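Bimanual sorting set passes halfway

July 27, 2020

Collection for the utensil sorting set resumed in May at the Brallcombe site and has now reached 3,000 accepted episodes, a little past the halfway mark for this phase. The set feeds the Uretar policy, which learns to move kitchen utensils between bins from teleoperated examples. Both arms are recorded together with the fixed workspace view, and each episode is stored as a single file with joint positions, gripper commands and the operator's text label.

The main change since the last issue concerns what counts as an episode. Previously, operators reset the table by hand after every attempt and the reset was discarded. We now record the reset as a task in its own right, with the arms returning utensils to a start layout drawn from a list of 79. This has raised the yield per shift and has given the policy its first examples of taking items out of a bin. Label text for resets must begin with the word "return". Files labelled "reset" are rejected by the Gavberg ingest script and will need to be renamed before upload.

Spatulas remain the awkward category. A spatula lying flat on the table offers the gripper very little to close on, and operators have settled on two approaches: pinching the handle across its width, or pushing the spatula until the grip is favourable. Both are acceptable. Please do not mix them within one attempt unless the first has clearly failed, and in that case leave the failure in. Recoveries are under-represented in the set, with 195 marked so far, and we would like more of them.

A second request concerns pace. Fast transfers look good on the session log but leave few usable camera images of the contact itself. In the last review, 87 episodes were set aside for excessive blur around the gripper at the moment of closing. They have been kept in a separate folder – the Ševčík group wants to try them for motion estimation – but they do not count toward the total. Operators should slow down over the last few centimetres of the approach and may travel at normal speed otherwise.

Calibration is unchanged. Run the two-arm check at the start of each shift and after any collision, however minor, and record the offset in the log even when it is zero. Bins may be placed anywhere within reach of both arms, but their positions must stay fixed for the length of a block.

The revised labelling guide is on the shared drive in the same folder as the start layouts. Older printed copies at the stations should be recycled. 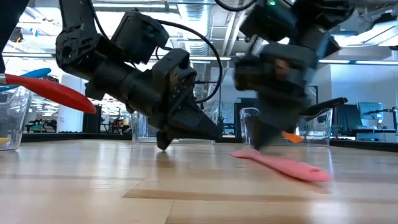 Spatula work at the two-arm station, with clear bins on the table.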